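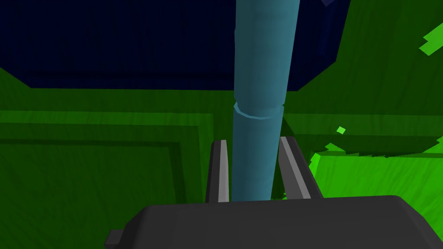
Sport > Basketball

Clelside promise a bigger stage at Barel, but who is going to fill it?

By Anqi Li
August

Clelside have confirmed they will leave their old sports hall before the new season and play their home games at the Barel arena, in a move the club say will "change what people expect" of women's basketball in the town.

The agreement runs for two years. It gives Clelside use of the main court on match nights, a proper changing room, and enough permanent seating for about 1,000 people.

Last season the club's average home crowd was 477.

That figure is the club's own, and it includes season ticket holders whether they came through the door or not. Anyone who stood by the far basket on a wet night in February will have their own view of how many did. Even so, take it at face value and Clelside will need to double their gate, and then find a few more, before the new place looks full.

Head coach Yulan Dong was upbeat when the move was announced at lunchtime.

"The players have wanted this for a long time," she said. "We've been running a top-level side out of a hall where you can't book the court for long enough to do a full session. You finish a drill and the badminton lot are already putting the nets up."

Few who have watched them there would argue. The old hall is cramped, the scoreboard has been temperamental for as long as most supporters can remember, and visiting teams have complained about the floor. When Clelside lost to Gretano in the spring, play was held up while the shot clock was reset again and again, and the away bench made little effort to hide what they thought of it.

But it was also loud. The seats ran right down to the baseline and opponents taking free throws at the car park end could hear every word said to them, not all of it kind. Clelside dropped just 2 league games there all season, which is a better home record than the side that won the title. Away from home they were ordinary, and sometimes worse than that.

So there is a fair question about whether the team is good, or whether the team was good in that room. The club did not seem keen to take it on. Asked if she was worried about losing the advantage, Dong said good players "should be able to play anywhere", and moved to the next question.

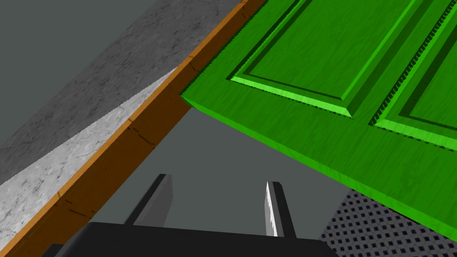 The money is less clear still. Clelside would not say what rent they are paying, or whether it rises if crowds do. They would not say who covers the stewarding bill, which was a sore point for the last club to try its luck at Barel. A handball side lasted less than a season there before going quietly back to where it came from, and its supporters are still waiting for an explanation.

What Clelside would say is that the deal is "sustainable". The word came up several times in the statement and once more from the platform. It was the same word used when the club launched its academy, which has since been cut back to a single age group, and when it brought in the members' scheme, which was dropped before the cards had all been posted.

There is a new shirt sponsor too. Fu, which already has its name on the court-side boards, will move to the front of the kit in place of a local car dealer who had been there since the club came up. Again, no sum was given. The club described it as a record deal for them, without saying what the record had been.

Season tickets have gone up. Adults will pay more for the same number of home games, and the family ticket, which let parents bring as many children as they could squeeze into the car, has been replaced by one with a limit on it. Concessions are frozen. Supporters who renewed early, before the move was made public, will not be asked for the difference, although several said they would have liked to be told where they would be sitting before they handed over their cards.

Getting to the arena may be a bigger headache than paying to get in. Barel is on the ring road, a long walk from the station, and the last bus back into town goes before a close game would normally finish. The club say they are in talks about a later service. The bus company, contacted this afternoon, said it had received an email.

On the court, things look a little brighter. Most of last season's starting five have agreed to stay, and Dong has added height, something she was short of when teams worked out that they could simply send everyone to the offensive boards and wait. She is also hoping for more from the bench, who were hardly used in the second half of the campaign and looked it when they were.

What she does not yet have is a second ball handler. Clelside were fine last year for as long as their first-choice guard was on the floor. When she picked up early fouls, the offence tended to turn into a series of hopeful passes to the corner. Dong said she was "looking at options" but would not be rushed, and suggested that the answer may already be in the building.

That was what she said last summer as well.
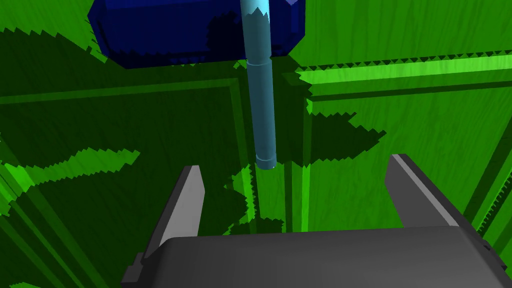 A grey gripper with its two fingers spread wide, in a computer rendering

Rivals have not been standing still. Gretano have kept their squad together and will play in the ground they have used for years, with a crowd that knows where to park. Their coaching staff were polite about Clelside's news when asked, and wished them well with it. One member of the back-room team wondered aloud whether the rims at Barel had been replaced since the handball people left, then said that was probably Clelside's business.

The league has given the switch its blessing, subject to an inspection of the court markings and lighting. That is expected to happen before the end of the month. If it turned up a problem, Clelside could in theory start the season back at the old hall, although the club say they have already given up their regular booking there and the slots have been offered to other users. A spokesman said he was "not even thinking about" the inspection going wrong.

Supporters leaving the launch were split. Some liked the look of the seats and the idea of being able to buy a hot drink at half-time without missing most of the third quarter. Others were less taken with it. A couple who have followed the side since its regional league days said they would give it until Christmas and see how they felt. Another fan, who had brought her daughter, said she was pleased for the players but could not see where the extra people were supposed to come from.

Dong was asked the same thing. She said results would bring them in, and that the club planned to work with schools and junior teams across the area. Pressed on how many free tickets would be handed out for the opening match, and whether those would count towards the attendance, she said it was a matter for the office.

The office said it had not been decided.

Clelside's first game at the arena will be a friendly, with the opposition still to be announced. Tickets go on sale to members first, then to everyone else at 10am the following morning. The upper tier will stay closed unless the lower one sells out.

More in Basketball

Gretano keep squad together for another tilt at the title
Fixture list: who plays who on the opening weekend
Why are so many junior clubs losing their court time?
Clelside trim academy to one age group
Handball side's Barel exit leaves fans with questions
Your views: should free tickets count in the crowd figure?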